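Moving house with a chest freezer — how long can it stay off?

Posted in Moving & Storage, Sulinport

Kudo

We are moving from Sulinport out to Forkavbridge in May and I need to work out what to do with the chest freezer. It's a 200 liter one, 3 years old, and it's usually full. The drive isn't long but the truck has to be loaded in the morning and we don't get the keys until the afternoon, so it could be off most of the day.

Can I leave the food in and tape the lid down? My brother-in-law says it will be fine. Also the stairs at our place are narrow, and the only way I can see to get it out is to tip it on its end. I've read that you can't do that with a freezer. Is that still true with newer ones?

Booker Kincaid

Don't move it with the food in. A full freezer that stays shut will hold its temperature for a good while, but the weight is the trouble. The shelves and baskets aren't made to be carried loaded, and neither is the cabinet. You can crack the liner or bend a hinge, and then the lid never seals right again.

Start eating it down a month ahead. Stop buying frozen stuff except what you'll use that week. Whatever is left the night before goes into coolers, packed tight, with towels filling any space at the top. Put the coolers in last so they come off first. Meat on the bottom.

Unplug the freezer the day before and let it defrost with the lid open and old towels around the base. Find the drain plug before you start. Ours was behind a little cover at the front and I didn't know it was there until the kitchen floor was wet. Wipe it out and dry it, then tape the lid with something that won't pull the paint off.

On tipping, keep it upright if there is any way to do it. If you have to lean it on a dolly to get it down the stairs, that's normal and movers do it every day. Laying it flat is different. The oil in the compressor can run into the lines. If it does end up on its side, stand it back up and leave it unplugged for at least as long as it was down. I would give it overnight. Check the manual too — some makers give their own waiting time.

Measure the new doorway before moving day. We had 17 boxes in the hall at the other end and a freezer that wouldn't go through the utility room door until we took the door off.

utham_1426

i moved mine on its side in a pickup and plugged it in when i got there, works fine

Kudo

Thanks both. I'll get the food down and hire a dolly. The manual is in a drawer somewhere, so I'll look for the waiting time in there. One more thing I should have asked — the new place only has an outlet in the garage. Is a garage too cold for it in winter?

Booker Kincaid

Depends on the model. Some chest freezers are rated for unheated garages and some aren't, and it should say in the same manual. If yours isn't rated for it, the compressor may not run properly in very cold weather. Don't run it off an extension cord either. If the outlet is in the wrong spot, get an electrician to add one.

Comments

Forkav_resident: Keep the lid propped open a little if it's going to sit empty for a few days. Mine smelled for weeks.

M.: Worth writing a list of what's in each cooler and sticking it on the lid.

Kudo: Found the manual. It says wait 3 hours if kept upright.

Related

Getting a sofa around a tight stair landing
Can I store a washing machine outside over winter?
Best tape for glass shelves
Who to call about a shared driveway on moving day
Freezer lid won't close after defrosting

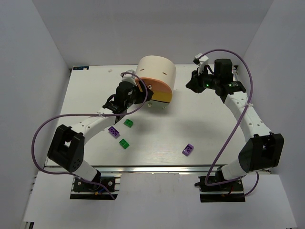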